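Rimel long-reach gripper fingers (pair)
Sold by Sostex

Hi, Malcolm Marsden here! I get asked about these fingers more than anything else in the shop, so here's what you're getting. The Rimel is a slim pair for two-finger grippers, and I drew them up for people who handle small, flat, annoying packets: sachets, pouches, bagged parts, that sort of thing. They bolt straight on with the screws in the box (if you have a Pereyra wrist you'll want the adapter plate too, part 961, sold separately).

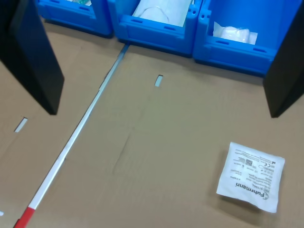 Rimel fingers over the bench, with a Fuhrmann sachet on the cardboard and the blue bins behind.

I like cardboard under the work because it's cheap and a bit forgiving when you come down too low, and you will, the first day! Start with a slow close and a light grip, then creep up. Gauze packs are my favorite thing to practice on. They're soft in the middle, and the edges tell you pretty quickly if your fingers aren't level.

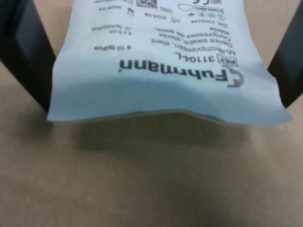
For pouches I'd go in from both sides and keep your lift short until you trust the grip. Chiharu Morikawa, who packs our orders, put a little hex key in every box after I forgot it one too many times (sorry, early buyers).

In the box: two fingers, 13 screws (one's a spare), hex key, setup card
Finger length: 200 mm
Returns: 14 days, screws included please
Not for the older Rivero gripper, the bolt pattern is different

Next batch ships in April.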